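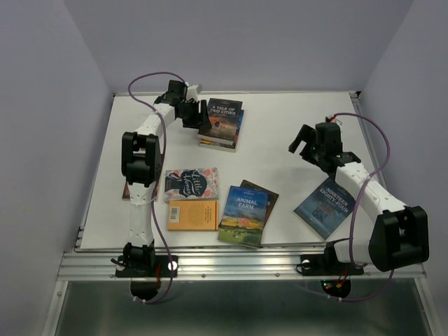 Two arms, one table and a pile of set texts at the Prukier open day.

I went to the Prukier open day expecting to be sold something, and for the first half hour I was. There was a talk, there was a man from Zindavo with a headset microphone, and there was a slide with the word "seamless" on it. Then I wandered off to find a cup of tea and ended up spending most of the afternoon in front of a white table with books on it.

I'd like to make a case for that table. It was the best thing in the building and it had the smallest crowd - mostly me, a retired librarian and two boys who wanted the arms to fight (they didn't).

The job was tidying up. Pick up a book, put it somewhere sensible, pick up the next one. A Tale of Two Cities was on top of another book, Animal Farm was lying over a third, and Nineteen Eighty-Four was off on its own at an angle. My coffee table looks like that most Sundays, and I can clear it while on the phone. Watching a machine go at it is a different business. A paperback bends! It slides off its neighbour, and the edge you want to get hold of is flat against something else.

Fitriani Tuhumury, who was running the table, told me they'd logged 1,788 attempts before Christmas and wanted 2,000 before anyone started bragging. I asked how many had gone well. "Fewer than I'd like," she said, and went back to her screen. I warmed to her enormously.

While I stood there one of the arms had four goes at the same paperback. The librarian winced each time. On the fourth it got a finger under the cover, lifted, and set the thing down a bit crooked, and the three of us who weren't bored clapped.

Now, the Zindavo talk drew a full room of 40 chairs and showed us a film in which nothing was ever dropped. I learned nothing from it. I think firms are wrong to believe that we'll only trust a robot if we never see it miss. I'd far sooner let one near my shelves after watching it fumble, and I'd like to see open days put the fumbling by the front door, with the tea.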